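Fala Barrier Cream 342 – Water-Resistant Hand Protection | Dutano Workplace Skin Care

Print this page | E-mail this page

Fala Barrier Cream 342 is a pre-work cream for hands and forearms exposed to water-based coolants, diluted cleaning agents and mild alkalis. It forms a thin film on the skin that slows contact with the working fluid and makes cleaning at the end of the shift easier. It contains no silicone and leaves no residue that interferes with painting, coating or bonding.

The cream does not replace protective gloves. Where the safety data sheet of the working fluid calls for gloves, wear them.

Areas of use
Metal machining with water-mixed coolants, commercial kitchens, laundries, parts washing, food packing and building cleaning. For oils, solvents and resins use Fala Barrier Cream O.

Application
Apply to clean, fully dry skin before work and after every break. One stroke of the dispenser delivers 2 ml, enough for both hands. Work the cream in between the fingers, around the nail folds and over the wrists, then wait until the film no longer feels tacky. Remove rings and watches first – cream and working fluid collect under them. Reapply after washing, and at least every 4 hours in continuous wet work.

Properties
Emulsion type: water in oil
Color: off-white
Fragrance: none
Preservative: phenoxyethanol
Storage: 40 to 85 °F, protect from frost
Shelf life: see bottom of container; use opened tubes within one year

Pack sizes
Tube, 100 ml
Soft bottle, 1 liter, for the Indale wall dispenser
Cartridge, 2 liters, for the Ashby dispenser with elbow lever

One 1 liter bottle covers about 500 applications. The soft bottle collapses as it empties and cannot be refilled. Cartridges from the older Ashby series with the gray collar do not fit the current housing. An adapter plate is available on request; mounting holes are unchanged.

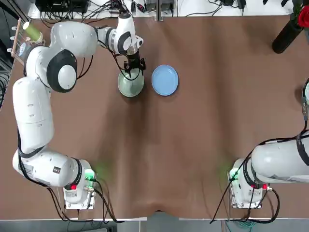

Two-finger gripper at a sage-green bowl, brown cloth on the table.

Skin protection plan
A printed plan for washrooms is supplied with each first order. It lists protection, cleaning and care products by work area and can be filled in by hand or sent to us for typesetting. Plans ordered before October carry the old item codes, which remain valid for reordering.

Ordering
Tubes are packed 80 to a case, soft bottles 6 to a case. Samples are limited to one tube per site. For technical questions and compatibility with specific coolants contact Anikó Simon, Product Safety. For dispensers and spare parts contact Lyle Whitlock, Customer Service.

Product information as of 1 May 2018. Subject to technical changes.

Contact | © Dutano Workplace Skin Care | Back to top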